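We use cookies to improve your reading experience. By continuing to browse, you accept our cookie policy. Sign up for the weekly newsletter.

WORK AND INDUSTRY

Learning the Bench: How Two-Armed Robots Are Changing the Working Day at a Daredthorpe Kitchenware Firm

Sunday, October 16, 2022

The finishing floor at Comon begins work before the offices upstairs are lit. The company has packed and prepared kitchenware in Daredthorpe for 17 years, and for most of that time the work has been done the same way. Bowls, colanders and storage tubs arrive in nested stacks. Staff separate them, look them over, spray and wipe them, and send them on to be boxed in sets. On a full day the floor handles 1375 pieces.

Since May, part of that work has been shared with robots. The program is called Pillai, after the street where the company's first workshop stood, and it is run jointly by the finishing department and a small engineering office on the same floor. Its stated purpose is modest. Comon wishes to learn which bench tasks a pair of robot arms can take over, which they can help with, and which should be left to people for the foreseeable future.

The distinction matters more than it may seem to an outside reader. Spraying and wiping a mixing bowl is a short job for a trained worker, and few would call it difficult. For a machine it contains several separate problems. A spray bottle must be held firmly by the neck. A trigger must be squeezed with enough force to work and then let go. The bowl must be steadied while a cloth travels over a curved and slippery surface. Bowls of different sizes call for different reaches, and a wide rim can block the path of an arm that cleared a smaller one without trouble.

Comon does not write these motions out line by line. Workers from the finishing floor guide the arms through a task by hand, using a matching set of controls, and the recorded motions are used to train the software. The company has set a target of 700 guided runs for the spray-and-wipe task before it considers any trial on customer orders. Management has declined to name a date for that trial.

What has changed most so far is the shape of the shift. Under the old schedule, a finishing worker could spend an entire day at the wiping station. Staff now rotate, with part of the week spent guiding the arms and the rest on inspection, packing or the regular bench. The rotation was requested by the workers themselves, several of whom had reported sore wrists and shoulders in the yearly health survey. Time at the controls is counted as skilled work and paid at the higher rate.

The arrangement has not been free of friction. Some employees with long service were uneasy about recording their own methods for a machine to copy. Their concern was put plainly at the spring staff meeting: a worker who teaches a robot to do the job may be asked, in time, to give up the job. The company responded with a written agreement covering the full length of the program. It states that no position in finishing will be closed as a result of Pillai, and that any role changed by automation will be offered first, with training, to the person who holds it. The agreement expires with the program -- a point the staff representatives have raised more than once and which remains open.

There have also been practical lessons. Early sessions took place at a corner table beside the loading door, where changes in daylight made the recordings hard to compare. The work has since moved to a long wooden table well inside the building. Glossy surfaces remain a challenge, as they give back the light from the ceiling and can confuse a system that relies on cameras. Clear plastic is harder still. The engineers had assumed that a see-through bottle would be a minor matter, and now list it among the most stubborn items in the program.

Color turned out to be useful. Comon sells its mixing bowls in bright mixed sets, and staff found it easier to talk through a session when each bowl could be called by its shade. "Teal next" or "leave the lime one" became ordinary speech at the table. The habit has spread to the packing line, where workers had previously used stock codes.

Other firms are watching. Zalero, which supplies Comon with cartons and inserts, has sent staff to observe the sessions and is weighing a similar program for folding work. Its managers have asked chiefly about cost and floor space. Its floor workers, according to those present, asked about noise, about breaks, and about who is held responsible when an arm drops something. Comon's answer to the last question is that dropped items are logged against the program and never against the person at the controls.

The department has drawn up rules of its own as the work has gone along. A session lasts no longer than 2 hours. Whoever is guiding the arms may end a run at any time and need not give a reason. Failed runs are kept and marked, for the engineers consider them nearly as valuable as the good ones. Visitors are welcome on the floor but are asked to stay back from the table while the arms are powered. 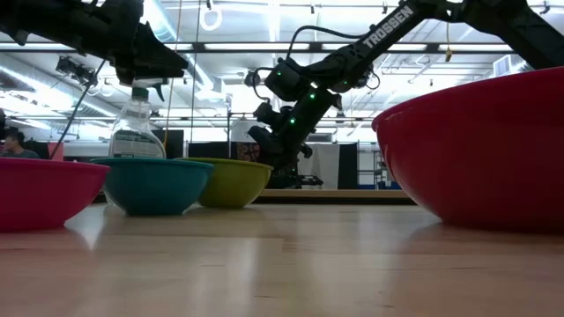 The next stage of the program will add lids and nesting, so that a finished set can be stacked by size before it goes to packing. Staff have asked that the present rotation be kept in place when that work begins, and the company has agreed to review the request with them before the new schedule is posted.

RELATED ARTICLES

Night Shift, Day Shift: Who Chooses the Hours?
A Second Career on the Packing Line
Why Small Factories Are Training Their Own Technicians
Sore Wrists and Slow Claims: A Report on Bench Work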